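4.2 取っ手まわりの手入れと、暗い色の金具について

さて、ここからは私がいちばん書きたかった話です。台所の研究というと、どうしても天板やシンクの話ばかりになりがちですよね。私も最初の計画書では金具に一行しか割いていませんでした。ところがStakenで聞き取りを始めてみると、みなさん金具の話になると止まらないんです。回答をくれた44世帯のうち、34世帯が自由記述欄に取っ手かバーのことを書いてくれました。欄からはみ出して裏面まで使った人もいて、読むのが本当に楽しかった(そして入力が大変だった)!

とくに多かったのが、オイルラブドブロンズのような暗い仕上げについての感想です。Ilse Reinholzさんは「光の当たり方で赤く見える朝がある」と書いていて、私はこの一文がとても気に入っています。一方、Knut Hagedornさんの意見はもっと実務的で、指紋は気にならないけれど、白っぽい水あかは明るい金具よりずっと目につくとのこと。同じ色をめぐって、眺める話と拭く話がきれいに分かれたわけです。この二つを最初から別の項目で聞いておけばよかったと、集計の途中で何度も思いました。

組み合わせる素材の話もよく出ました。明るい木目に暗い棒を合わせると輪郭がはっきりする、白い大理石が隣に来るとさらに締まって見える、といった声です。図3は、その取り合わせを支持金具の付近で見たものです。棒の表面には細い光の筋が走り、丸い座金の縁は銅色に光っています。

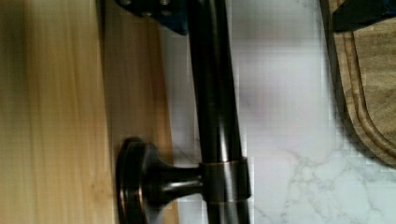
図3 明るい木の面に取り付けられた暗いブロンズ調のバーと支持金具。右側は白い大理石の面。

座金と木の境目は、どうやって掃除するのがよいのでしょうか。
固く絞った柔らかい布を指先に巻いて縁に沿わせ、そのあと乾いた布で水気を取るのがよいです。研磨剤入りのクリーナーは仕上げの色を削ってしまうことがあるので、私は使いません。

このやり方は、予備調査でRoswitha Wunderlichさんに教わったものがもとになっています。彼女は綿棒も併用するそうですが、私が自宅で真似したところ、繊維が座金の縁に引っかかってかえって手間が増えました。好みの問題かもしれません。

記録の付け方にも触れておきます。手入れの記入は全部で466件集まり、用紙には拭いた場所、使った布、かかった時間、それから気づいたことを書いてもらいました。困ったのは「拭いた場所」の書き方がばらばらだったことで、「棒」「バー」「タオルのところ」「取っ手」が入り混じっています。Friederike Voßさんと私とで別々に分類し、食い違った記入は二人で読み直しました。土曜の午後がまるごと消えた日もありますが、おかげで支持金具だけを指す記入をきちんと拾い出せました。

拾い出してみると、棒は毎日のように拭くのに支持金具は月に一度も拭かない、という世帯がかなりあります。手を伸ばす場所は布も通りやすく、奥まった首の部分は後回しになるんですね。うちもそうです。この差が台所の広さや家族の人数とどう関わるのかは、次の4.3で天板の記録と並べて見ていきます。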